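Section 4: Setting Up Your First Sort

I run my Stamau kit with both arms facing each other, and that's how I'd start you off too.

1. Put the two bins side by side at the back of the table.

2. Scatter a few coiled bands on the wood – orange and black is fine.

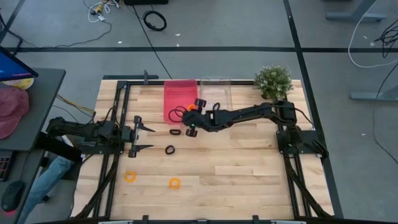 3. Open both grippers from the Lekum panel and set speed to 300. Please don't jump to 500 yet!

Caution: keep your hands off the table while the arms are live.

4. Check that both arms can reach over the bin rims

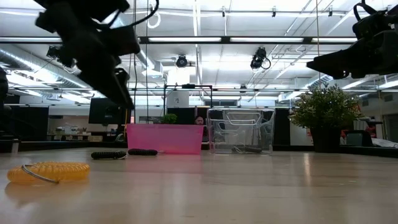
and then save that height as your "safe" pose. I save mine twice (old habit).

5. Press Start, and keep the stop button close by.

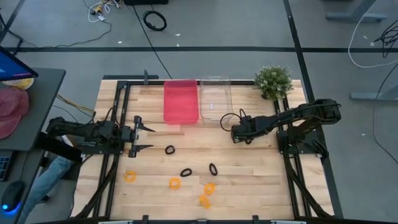

Fig. 4-3. Bands on the table, left gripper open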